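Sorting out the craft table

I finally got to the craft table this month. It had been the dumping spot for everything from the spring party and two school projects, and I wanted it usable again before December, when the card making starts. I gave myself one evening, from supper until nine.

First I took everything off and sorted it into bins. I use the clear ones from Volside, the 3 quart size, and they stack fine as long as you don't overfill them. Pens and markers went in one, glue and tape in another. Anything I couldn't name went in a shoebox, and the shoebox is still sitting on the stairs.

Then I dealt with the white work surface. I had been putting it off for a while. Crumbs of dark stuff get on it and I tend to brush them to one side and keep working, so there are always specks somewhere, plus the odd smudge. 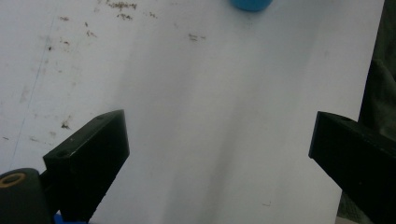
I don't like using spray for this. It leaves streaks and then paper sticks to it. A dry paintbrush, the wide kind from the hardware store in Hadwood, gets most of the grit off. After that I go over it with a barely damp cloth and let it dry before anything goes back. Old pen lines I leave alone. I tried an eraser on one once and ended up with a shiny patch that bothered me more than the line did.

The party things took longest. I had a bag of 48 plastic eggs from Brolten, the small ones that snap open, and I kept 30. The others had split hinges or had lost a half. I store them closed now - open halves nest inside each other and then you can't get them apart.

The big blue egg was a separate question. It doesn't fit in a bin and it isn't much use for eleven months of the year. It has a few scratches and pale specks on it, and a mark near the seam, but I like the color and it's staying. For now it goes on the shelf over the table, next to the yarn.

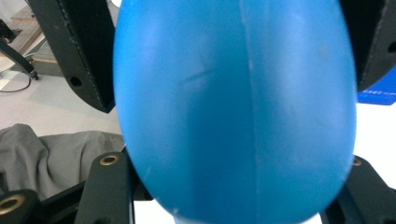
What's left to do

The drawer under the table still needs going through. I opened it, saw old receipts and a tangle of ribbon, and closed it again.

I also need a better lamp. The one I have leaves the middle of the table gray in the evening, and cutting straight lines is a guess. Wike has a clamp lamp that would fit the edge, but I want to measure first - the lip is thicker than it looks.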